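Tue 12 March

Wet all day, so I finally read the sorting guide that came home from the Flavaven open day, the one that promises you can get a whole family's worth of building blocks under control in a weekend. I have my doubts. I had doubts before I'd finished the first page, to be fair, and they've only grown since morning tea.

The idea is that you tip everything into one big bin with sloping sides, so the blocks slide down to the middle and you can see what you've got. Then you take them out by colour. By colour! Anyone who has ever sat on a lounge room floor with a kid looking for one particular piece knows that colour is the last thing you want. You want length. A long red one and a short red one are no more use to each other than a fork and a ladder.

The guide is very taken with the bin itself. It reckons metal lasts longer than plastic and is easier to hose out, and I'll give them that. But the Fumier tub they recommend is 182 dollars, and for 240 you get one with a lid. A lid, for sixty-odd dollars (fifty-eight, I did the sum on the back of the gas bill). Our old plastic crate came off the nature strip in November and cost nothing, and it's got handles, too.

What bothers me more is the noise. Blocks on bare metal in a back room with a tin roof – I can hear it already. I rang the Shukla shop to ask if anyone sells a liner, and was told most people use an old towel. So that's a towel in the bottom, the blocks all bunched up in the folds of it, and there goes your sliding down the sides.

And then scratches. The guide says a bit of wear "adds character". I say it adds scratches.

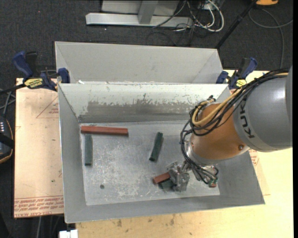 Mine's been going six years and the marks on the floor of it have never hurt a block yet, Jono wrote under the guide online, so why would you care what the bottom looks like? Fair enough, I suppose. He also says sorting by colour keeps his lot busy for an hour, and that may be the whole point of it. I'd still like to know who puts them back.

Had a go after lunch anyway, with the crate. Reds in one ice cream container, greens in another, and a third for anything I couldn't be bothered deciding about. After nearly 3 hours the third was the fullest. Found a clothes peg, a five cent piece and the cap off the good texta.

Haven't ordered the tub. Will look at the price again after Easter, when they'll no doubt have it "reduced" to what it should have been. Containers are on top of the wardrobe for now. Need more milk, and the gutter over the laundry is dripping again.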